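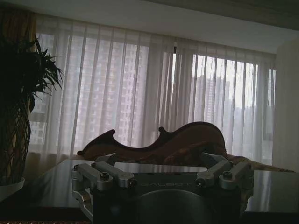 Llevo desde octubre cosiendo fundas, bolsas y saquitos para regalar, y este año me he propuesto contaros el que más me piden: el saquito de lavanda para cajones y armarios. Se cose en una tarde (en media, si no te distraes como yo) y no hace falta patrón, aunque a mí me gusta darle una forma con un poco de gracia. La silueta de un violín, por ejemplo, con su cintura hundida y sus esquinas en punta, queda preciosa en fieltro de lana, y es la que le cosí a mi amiga Zorica Kneževič. ¡Todavía lo tiene colgado en el perchero de la entrada!

## La tela, lo primero

Para empezar os recomiendo algodón tupido o lino fino. Yo uso un retal de lino de Skelladen que compré en mayo, color avena, con una caída estupenda y un precio que me hizo volver a por más. El terciopelo también vale, pero se mueve muchísimo bajo la aguja y acabas poniendo alfileres hasta en los dedos – lo digo con conocimiento de causa.

Lavad la tela antes de cortar. Yo me salté este paso con la primera tanda y al año siguiente, cuando una prima metió el suyo en la lavadora, me devolvió una especie de pasa arrugada.
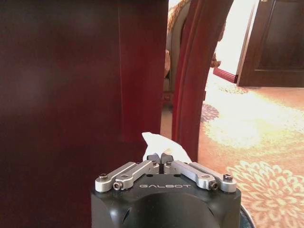
Luego viene el relleno. Con 300 gramos de lavanda seca me salen bastantes saquitos pequeños, de los que caben en la palma de la mano, y si la mezclo con arroz me cunde el doble. El arroz les da peso y hace que no se queden fofos. La lavanda la compro a granel en Nedeljković, una herboristería diminuta donde siempre acabo llevándome también clavo y piel de naranja (una cucharadita de clavo machacado en la mezcla y el armario huele a invierno del bueno).

Cortad dos piezas iguales, enfrentad derecho con derecho y coged con la costura la cinta para colgar, doblada hacia dentro. Coséis todo el contorno a un centímetro del borde, dejando una abertura de cuatro dedos. Si la forma tiene curvas, dad piquetes con la tijera sin llegar al hilo; en las esquinas, recortad la punta en diagonal. Dais la vuelta, empujáis con un palillo chino, rellenáis con un embudo de papel y cerráis a mano con puntada invisible. La mía es bastante visible, pero con hilo del mismo tono se disimula.
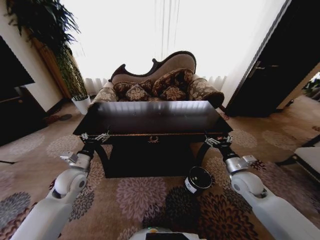
## Para envolverlos

Yo los meto de tres en tres en una cajita de cartón de Jakevik, con papel de seda y una etiqueta escrita a mano. Un año probé con bolsas de celofán y se oían crujir desde el pasillo, así que adiós a la sorpresa. En la etiqueta pongo la fecha y una nota: «Apriétame cuando deje de oler». Con eso y un par de gotas de aceite esencial aguantan otra temporada.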